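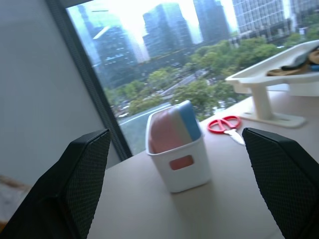
# Bench notes, Saturday: pad bin, scissors, tray stand

Morning, window side. Long entry because I got carried away, sorry to whoever reads this on the shared drive.

So the small white bin has won a permanent place on the beige table and I'm delighted with it. It's the one with the rounded handle hole in the front. Pink in front, light blue behind it, both standing upright, and you can see which is which from the stool without getting up! I had them lying flat in a drawer all through July and spent half my life lifting one to get at the other. Upright is so much better.

The handle hole is doing a second job as well. A bit of pink shows through it, so with the bin up on the shelf at eye level I can still tell whether the pink one is home. Ylva spotted this before I did and was rather pleased with herself, rightly.

## What we're using the pads for

Reminder for me in three months' time, when I've forgotten:

- **Pink** is for paste work. Dab, don't drag. Rinse in the left-hand sink and squeeze from the middle outwards.
- **Light blue** is for clean water only. If it has touched paste it becomes a pink, whatever colour it is, and goes in the other tub.
- Neither goes back in the bin dripping. There's no drain hole and the bottom gets slimy (found this out the nasty way with the Erkel tub).

Britt-Marie wants a third colour for the size wash. I'm in favour, but a third one won't fit in this bin without squashing the other two, and squashed pads keep a crease that prints on the paper. We tried it on the Fjeld sheets and the line is still there if you hold them up to the light. So either a second bin or one a bit wider. I'd go for a second, same shape, so they sit side by side.

## Scissors

The red-handled pair lives on this table now. Please, please leave them here. They're the only ones that go through the thick blotter in a straight cut, and the big loops mean I can use them with gloves on. Lovely things. I cut blotter strips for the whole Hisia batch with them on Thursday evening, 40 strips, and my thumb was fine the next day, which I can't say for the old pair.

Where to put them is still open. Flat on the table beside the bin is quick, and the red is easy to find against the beige. The trouble comes when the table fills up and paper gets laid over them. Ideas so far:

1. Hook on the window wall. Needs a hole drilling, and I'm not sure what's behind the plaster.
2. Standing in the bin with the pads. No! Points into sponge, rust, crumbs of sponge on the blades.
3. In the tray of the stand.

Trying number 3 next week.

## The tray stand

I nearly gave this white stand away in the spring and I'm so glad I didn't. The tray sits up on its one column, with the wide flat foot below, so you get the space underneath back as well. The raised edges are just enough to keep a pencil from rolling off.

Things to test:

- whether the scissors make it tip if they're laid with the handles hanging over one side
- whether the slot in the base will take an upright strip of card for labels (12 mm spare strips are in the Fadudier box, try those first)
- whether the foot slides on the tabletop when you reach over in a hurry. It's a very smooth surface. Might want felt or a scrap of rubber mat.

Ylva thinks the tray should hold the brushes in use, and the scissors should have the hook. We can swap after a week and see who's right.

## Light

Good by the window before lunch. Soft enough that the sheets don't glare, and the pale table helps as well, everything shows up on it. After 4 the sun comes round and I end up with my back to it, shading my own work. If we're doing the remaining Hisia sheets at this table they want to be morning jobs. Britt-Marie has the key on weekdays and is happy to open up early.

## To do

- [ ] second bin, same as this one
- [ ] new pads: two pink, one blue, and a third colour if the shop has one (yellow? green?)
- [ ] felt for the foot of the stand
- [ ] ask Britt-Marie about the wall before anyone drills
- [ ] blotter is getting low, cut no more strips until the order comes
- [ ] wipe the table down with blue only, then let it dry before paper goes on it

Ylva is in again Tuesday afternoon and will do the tipping test with the stand.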